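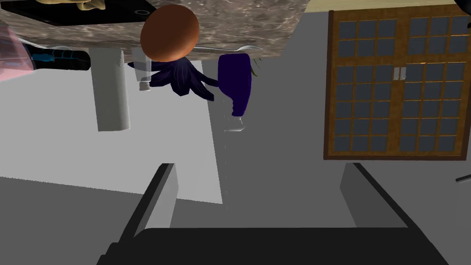
Selon Howlader, distributeur de jeux de construction établi à Berville, la demande des familles et des ludothèques porte désormais davantage sur la compatibilité des pièces entre générations que sur le nombre d'éléments par boîte. L'entreprise indique avoir retenu pour cette raison la gamme de construction mécanique Zasholm, conçue par l'éditeur Druscombe, dont la deuxième version est mise en distribution ce printemps.

Communiqué de presse
Berville, avril 2024

Druscombe annonce la disponibilité de Zasholm 2, système de construction mécanique à engrenages pour enfants à partir de 7 ans. La gamme comprend un coffret de base, un coffret collectif et trois sachets de complément. Elle remplace la première version, dont la fabrication est arrêtée. Les pièces de rechange de cette dernière restent au catalogue.

Principe du système

Zasholm 2 repose sur des poutres perforées, des axes à section carrée et des roues dentées emboîtables. L'assemblage se fait sans vis ni colle. Les poutres sont percées à pas constant, de sorte que deux roues de tailles voisines engrènent correctement lorsque leurs axes sont placés dans les trous indiqués par la notice. Les positions intermédiaires sont obtenues avec une platine excentrée, nouvelle sur cette version.

Le système ne comporte ni moteur, ni pile, ni liaison avec une application. Les mécanismes sont entraînés par une manivelle, un contrepoids ou un élastique. Druscombe a maintenu ce choix après avoir étudié une variante motorisée. L'ajout d'un moteur imposait un boîtier à piles fermé par vis et une poutre renforcée incompatible avec les pièces existantes.

Modifications par rapport à la première version

La section des axes est inchangée. Les axes de la première version peuvent donc être utilisés dans les roues de la seconde, et inversement. Les modifications portent sur les points suivants.

Les roues dentées ont un profil de dent arrondi. L'ancien profil, à arête vive, provoquait un blocage lorsque les deux roues étaient engagées en biais. Le nouveau profil tolère un léger défaut d'alignement et réduit l'effort à la manivelle sur les trains de plus de quatre roues.

Les bagues d'arrêt sont fendues d'un seul côté. Elles se retirent à la main ou avec l'extracteur fourni. Les bagues de la première version, fendues des deux côtés, avaient tendance à s'ouvrir après des montages répétés. Elles peuvent être échangées dans les conditions précisées plus bas.

Les poutres longues reçoivent une nervure intérieure. Leur encombrement extérieur reste le même, mais le passage d'un axe dans le sens de la longueur n'est plus possible. Trois modèles de l'ancien livret utilisaient ce passage : le treuil double, la barrière à bascule et le manège. Leurs plans ont été redessinés et figurent dans le nouveau livret.

Les plaques de base sont livrées avec quatre patins amovibles. Un emplacement de fixation supplémentaire a été ajouté à chaque angle pour relier plusieurs plaques entre elles.

Composition des coffrets

Le coffret de base réunit les poutres, axes, roues, bagues et plaques nécessaires à la construction de 20 modèles, montés l'un après l'autre. Il contient une manivelle, un contrepoids en deux parties, un extracteur et un livret imprimé. Les pièces sont rangées dans un bac compartimenté dont le couvercle sert de plateau de tri.

Le coffret collectif est destiné aux écoles, ludothèques et centres de loisirs. Il rassemble 2000 pièces réparties en bacs identiques, de manière à faire travailler plusieurs groupes en parallèle sur le même montage. Chaque bac porte au fond la silhouette des pièces à y replacer. Une fiche d'inventaire plastifiée est jointe, ainsi qu'une réserve de bagues et d'axes courts, qui sont les références les plus souvent égarées.

Les trois sachets de complément sont consacrés respectivement aux transmissions par courroie, aux cames et aux crémaillères. Ils nécessitent le coffret de base et ne peuvent pas être utilisés seuls. Le sachet consacré aux cames comprend des disques vierges à découper dans du carton, avec un gabarit de traçage.

Livret et progression

Le livret a été entièrement recomposé. Il présente les montages par mécanisme et non plus par thème. Le premier chapitre traite de la rotation simple, le deuxième du changement de vitesse, le troisième du changement de direction, le quatrième de la conversion d'une rotation en mouvement alterné. Chaque chapitre débute par un montage d'essai de quelques pièces, à réaliser avant les modèles complets.

Les étapes sont dessinées en perspective, avec une vue de dessus lorsque l'ordre d'empilement des roues peut prêter à confusion. Les axes sont représentés à l'échelle réelle dans la marge : l'enfant pose la pièce sur le dessin pour vérifier sa longueur. Ce repérage remplace le code de couleurs de la première version, jugé peu lisible par une partie des utilisateurs. Les pièces conservent néanmoins leur teinte d'origine.

Les textes sont limités aux consignes de montage et à une note par chapitre à l'intention des adultes. Cette note décrit les erreurs fréquentes (roue montée à l'envers, bague trop serrée, axe non traversant) et la manière de les repérer sans démonter l'ensemble.

Essais préalables

Avant le lancement de la production, Druscombe a confié des coffrets de présérie à 43 foyers et structures d'accueil. Les participants ont rempli une fiche par montage, en indiquant l'étape à laquelle une difficulté était apparue et les pièces concernées. Les coffrets ont ensuite été renvoyés pour examen des roues et des bagues.

Deux changements découlent directement de ces essais. La manivelle a été allongée et sa poignée tourne librement sur son axe. Le contrepoids, initialement d'un seul bloc, est divisé en deux parties pour permettre un réglage sur les montages légers. Les remarques relatives au bruit des trains d'engrenages longs n'ont pas donné lieu à modification sur cette version.

Compatibilité et échange de pièces

Un tableau de correspondance est imprimé en dernière page du livret. Il indique, pour chaque référence de la première version, si la pièce est identique, remplacée ou supprimée. Les roues des deux versions peuvent être montées dans un même modèle, mais ne doivent pas engrener directement l'une avec l'autre. Le marquage « 2 » moulé près du moyeu permet de les distinguer.

Les détenteurs d'un coffret de première version peuvent demander l'échange de leurs bagues d'arrêt. La demande se fait auprès du point de vente, sur présentation du numéro de lot inscrit sous le bac. Les bagues sont échangées par sachet complet. Les autres pièces ne sont pas concernées par cette mesure et peuvent être commandées à l'unité.

Entretien et précautions d'emploi

Les pièces se nettoient à l'eau tiède avec un savon doux, puis sèchent à l'air libre. Le passage au lave-vaisselle est déconseillé pour les roues dentées, dont l'alésage peut se déformer. Les élastiques doivent être rangés à l'abri de la lumière et remplacés dès l'apparition de craquelures. Aucun lubrifiant n'est nécessaire. L'emploi d'huile ou de graisse rend les bagues inefficaces.

Le système contient de petites pièces et ne convient pas aux enfants de moins de trois ans. Les montages à contrepoids du quatrième chapitre doivent être posés sur une surface stable, à distance du bord.

Distribution

Zasholm 2 est distribué par Howlader auprès des magasins de jouets indépendants, des librairies disposant d'un rayon jeunesse et des fournisseurs scolaires. Le coffret de base et les sachets de complément sont livrables dès à présent. Le coffret collectif est disponible sur commande, avec expédition depuis l'entrepôt de Berville. Les revendeurs peuvent obtenir un modèle de démonstration monté, à restituer ou à conserver après la première commande.

À propos de Druscombe

Druscombe conçoit et édite des jeux de construction et du matériel de manipulation pour l'enfance. Son catalogue comprend la gamme Zasholm, une série de puzzles à engrenages en bois et des coffrets de mesure destinés aux classes élémentaires.

À propos de Howlader

Howlader assure la distribution de jeux de construction et de jeux éducatifs auprès des détaillants et des collectivités. L'entreprise gère également le stock de pièces détachées des marques qu'elle représente.

Contact presse

Les demandes de visuels, de coffrets d'essai et de fiches techniques sont à adresser au service de presse de Druscombe. Les questions relatives aux délais de livraison et aux conditions de vente sont traitées par Howlader, service revendeurs, Berville.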